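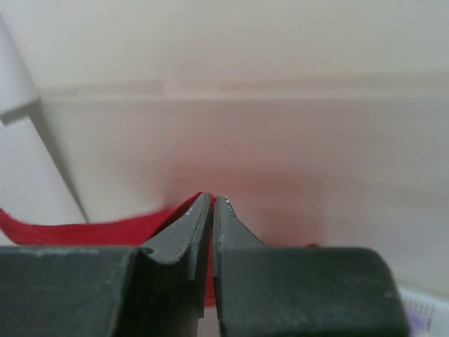 From: Martti Hirvonen
To: teleop-users list
Date: Oct 25, 2022
Subject: Re: [teleop-users] Cloth demos, first batch from Pido

Anisa Majimbun wrote:
> We now have 300 demonstrations of the cloth pickup on Pido, all by
> remote control, two operators (Lempi and me). Red cloth only for now.
> The policy trained on these gets the cloth off the surface most of
> the time. Aatos thinks we should go to 555 before we change anything
> else. I'd like to start on folding next week. Any objections?

Yes, a few.

"Most of the time" is doing a lot of work in that sentence. Out of how many tries, and who put the cloth down before each one? If it was the same person who drove the demos, I don't put much weight on it. People lay a cloth down the way they like to pick it up. I did it myself all through September and only caught on when Ville set up the trials for me and my numbers fell apart.

Second, the color. Red cloth against a cream background is about as easy as it gets for a wrist camera. There's even a pink glow on the wall behind the cloth, and I would bet money the policy is using that as a hint. Try a white cloth before you tell anyone it has learned to pick up cloth. If it can't do that, it has learned to go where the red is.

Third, look at what the operator has to work with when the fingertips come together. The two fingers fill the bottom of the view and you get a thin strip of red through the gap. From that I can't say if there is one layer between the tips or two, or if there's any cloth between them at all and not just behind. Lempi can't either, unless she is looking at something else, and if she is looking at something else (the side camera? through the door?) then she's using information the policy never gets. That is the oldest mistake in this business and we keep making it. For a pickup you may get away with it. For folding you won't.

I'd also like to know how many demos got thrown out. The Latix runs last year looked great until somebody asked, and then we found that 32 bad grasps had been deleted along with the retries. The retries were the part worth keeping.

On going to 555: I don't see what it buys. More of the same two people doing the same thing with the same cloth. I would take 2 new operators and a second cloth over another month of this. Have somebody move the arm by hand for a day too, so there's something to compare the remote control against. You can feel a cloth catch that way. Over the Heo controller you feel nothing.

So no folding next week from my side. Run the white cloth first, with somebody else placing it, and post every trial, including the ugly ones. If it holds up I'll say so on the list.

Martti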